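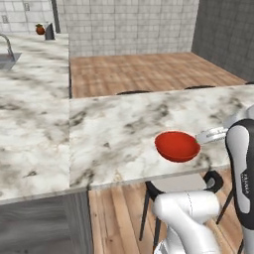 Dretside World Affairs List
Print this message | E-mail this message

Subject: Re: Flasutau water charges and the curfew
Date: 9 April 2024

I have read the earlier message twice and agree with most of it, but a few points need correcting before they get repeated in the newsletter.

> The new water charge came in overnight and people were on the
> streets by breakfast. As far as I can tell the government gave no
> warning at all. The bill for a normal household has gone up by 40
> per cent, and that is in a country where wages in the public sector
> have been frozen for two years. The crowd outside the ministry was
> put at 4000 by the local radio. The police had lost control by the
> evening and the curfew was declared for the whole country. I think
> we should write to our MP and ask for travel advice to be changed,
> and I would like to see the list take a position on the Lundholm
> contract as well.

First, the warning. The charge was in the budget papers published in November. It was on a back page and the minister did not mention it in his speech, so I can see why it came as a surprise, but the opposition did raise it and was voted down. The complaint in Flasutau is that the papers said the rise would be brought in over three years. It was then brought in all at once by decree, while parliament was in recess. That is the part the lawyers are now arguing over, and it is a stronger case than saying there was no notice.

Second, the 40 per cent. That is the rise in the standing charge. What people pay for the water they use has gone up as well, by 7 per cent, and a small household will notice the first figure far more than the second. Flats with a shared meter are worse off again, as the standing charge is applied to each door. Anyone writing about this should say which figure they mean.
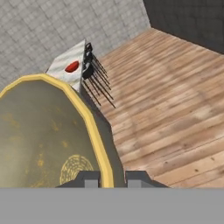
Third, the curfew does not cover the whole country. It covers the capital and the port at Fuentealba, from ten at night until five in the morning. The northern districts have had marches but no curfew, and the markets there have been open as usual. My cousin drives a lorry on the coast road and was held up for most of an afternoon at a barricade outside Fuentealba, then waved through when they saw he was carrying flour. He said the mood was angry but orderly. The burnt-out kiosks shown on television are all on the same street behind the customs house.

On the size of the crowd, I would be careful. The same radio station gave 4000 in the morning and had dropped the figure by the midday bulletin. The interior ministry said 200, which is plainly too low when the dockers' union alone brought several coaches. I would simply say "thousands, according to local radio" and leave it there.

As for police losing control, I am not sure what that is based on. They pulled back from the ministry square before dark and the crowd mostly went home. The arrests came later, in the side streets, and it is the arrests that have kept the thing going. The families have been waiting outside the courthouse and the unions have now made release of those held their first demand, ahead of the water charge itself. If the government is sensible it will deal with that quickly. The last government did not, over the school fees, and it was gone by the spring.

I don't agree that the list should take a position on the Lundholm contract. Lundholm runs the pumping stations and does the metering. It doesn't set the charge, although it does get a share of it, and the terms of that share have never been published. Asking for the contract to be published is reasonable and I would put my name to that. Asking for it to be cancelled is another matter, and half the people on this list would not sign.

On travel advice, it was updated last night. It advises against going to Fuentealba unless you have to, and tells people elsewhere to keep away from demonstrations. Flights are running. The ferry is not, but that is the winter timetable and has nothing to do with the protests.
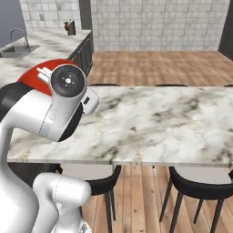 A white robotic arm and a marble-topped table in a simulated kitchen.

If somebody wants to draft the letter about the contract, I can check it against the budget papers. I have them in the original and in a rather poor translation. Please keep it to one page.

I won't be at the next Dretside meeting but will read the list as usual.

--
To leave this list, send a blank message with "unsubscribe" in the subject line.

This site uses cookies to remember your archive settings. By continuing to browse you agree to their use. Accept | Find out more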